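Standards & Guidance | Workplace automation

Handley issues good practice note on hand-held gripper tools

Handley has published a good practice note for teams that use hand-held gripper tools to record everyday handling tasks for robot training. The note takes effect in July and applies to all sites working under the Handley code, including contractors.

It was drafted by a working group chaired by Muireann Ó Ceallaigh, with technical input from Ondasmont and Clarnex. Members received 70 written responses to the draft, most of them on rest breaks and the care of gripper fingers.

Under the note, an operator may record for no more than 60 minutes before taking a break of at least 10 minutes. Fingers must be checked for wear at the start of each shift, and any finger that no longer closes evenly must be replaced before work goes on. Sites are also asked to keep a written record of each tool and the person who last checked it.

"The people holding these tools do the same movement many times in a day," Ms Ó Ceallaigh said. "We wanted rules that a supervisor can read in one sitting and apply the next morning."

The section on work surfaces drew the longest discussion. It asks that household objects be set down with clear space in front of them, and that the operator bring the tool in with the fingers open. Marks on a tabletop need not be removed, but should be entered in the session record – a change requested by Jawad Khokhar of Clarnex.
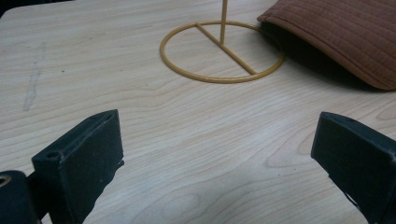 Next steps

Sites have 28 days from the start date to confirm in writing that they follow the note. Questions should be sent to Séverine Caron at the Handley standards office. A French version, prepared by Romain Carré, will follow.

Related items

Barbier joins Handley code as associate member
Lifting and carrying: revised advice for recording staff
Vinh Ông to lead review of operator training
Consent and privacy when recording in private homes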